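Journal > Back issues > Domestic Interiors > Section 4

Print this article
E-mail this article

4. Does a patterned wall make a room feel smaller?

The advice is old and nearly everyone in the trade repeats it. A busy wall closes a room in, a plain pale wall opens it up, and a small repeating flower is the worst offender of all. We heard it from paint counter staff in Brelamcombe, read it in the Pettigrew decorating guides, and were taught it ourselves. What we could not find, for a long time, was anyone who had checked.

The most quoted source is the Canberg household survey, which collected 3603 usable returns and is regularly cited as showing that people in papered rooms "experience less space". We asked for the questionnaire and read it. Respondents were asked whether their main living room was papered or painted, and, two pages later, whether they would like more room. People in papered rooms said yes more often. They also lived in older houses, and older houses in the Canberg region have smaller front rooms. The survey took no measurement of floor area, so there is no way of separating the paper from the room it was pasted up in. Perić, who worked on the returns, told us that the question on wall finish had been added late at the request of a sponsor and was never meant to carry this kind of weight. We believe her. The citations go on anyway.

A second line of evidence comes from viewing studies, where people look at pictures of rooms and guess how wide they are. Chu and Kinsella reviewed these and were kinder to them than we are inclined to be. Their main finding was that strong colour contrast lowers width guesses by a small amount, while pale patterns on white show no steady effect in either direction. That seems fair as far as it goes. Our trouble is with the guesses themselves. A person asked to guess the width of a pictured room leans on whatever is handy, such as a door, a chair or a table whose size they think they know. Take away the furniture and the guesses scatter. Put it back and the wall finish hardly matters. It would be a brave reader who took this as a finding about wallpaper.

There is also the matter of how patterns are sorted. Most of the viewing studies use a two-way split between "plain" and "patterned", and the second group takes in stripes, checks, damask, large tropical leaves and small scattered flowers. Figure 2 shows a pale floral of the sort that would be coded as "patterned" under this scheme, in the same group as a black and white stripe. We doubt that any decorator would treat those two as alike. An average taken across both tells us little about either one.

4.1 The Punoten rooms

The strongest case for the old advice is the Punoten work, and it deserves a longer look. Here people stood in real rooms, which is a clear step up. Mac Suibhne and Ó Néill used two rooms of equal size in the same building, one painted off-white and one hung with a small floral, and asked 200 visitors to stand in the doorway and then pace out on open ground how deep they thought the room had been. Visitors to the papered room paced a shorter distance. The difference was modest and the authors did not oversell it, though others have since done that for them.

We have three worries. The papered room faced south and the painted one faced north, and the sessions ran through the afternoon. Light alone could account for a good part of the gap, and the authors say as much in a note that is seldom quoted. Next, visitors were placed by the order in which they arrived, and the papered room was used first on every day of the trial. Early visitors to an event of this kind may well differ from late ones. Last, each visitor saw only one room. With so much spread in how people pace, a design in which everyone saw both would have told us a good deal more for the same effort.

Ó Néill has answered the point about order, arguing that time of arrival showed no link with distance paced inside either room. We have seen the plot and agree that no link is obvious. A weak link would not be obvious in a plot like that one, however, and the main effect is itself weak. It is hard to ask the data to rule out one small thing while holding it up as proof of another.

What would change our minds is not especially exotic. The same room should be measured bare, painted and papered, with the lighting held steady and the furniture left where it is. Pattern size and contrast should be varied one at a time. Somebody should also try the paper on one wall, then on several, as the trade has firm views about feature walls that appear to rest on nothing at all. Kinsella has suggested that the number of joins and corners in view may matter more than the print, because a break in the repeat at a corner gives the eye a cue to depth that plain paint does not. If he is right, some patterned rooms ought to look deeper than painted ones. We would like to see that tested — and we would not bet on it.

Until then the honest position is a dull one. There is fair evidence that high contrast on a wall shifts judged width a little when people look at pictures. There is one decent study in real rooms with a problem of light that has not been sorted out. For pale, low-contrast florals, the very papers that people are most often warned off, there is close to nothing. A householder who likes them has no good reason in the published work to go without.

Several readers of an earlier draft felt we were being hard on a rule of thumb that does little harm. Perhaps so. But the rule is now printed in rental fit-out guides as though it were settled, and at least one of these tells landlords to strip sound paper before letting. That costs money and creates dust — in older houses, sometimes dust that should be left alone. Advice with a price attached should have something under it.

Text last revised 8/16/23.
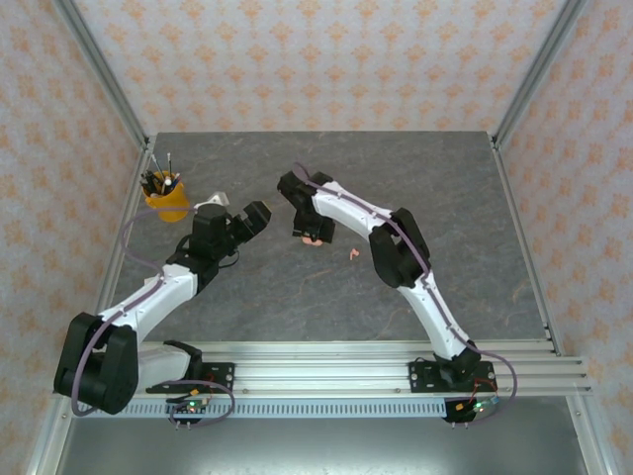 Figure 2. Repeating pale orange floral on white wallpaper, hung on three sides of a grey, marble-like tabletop.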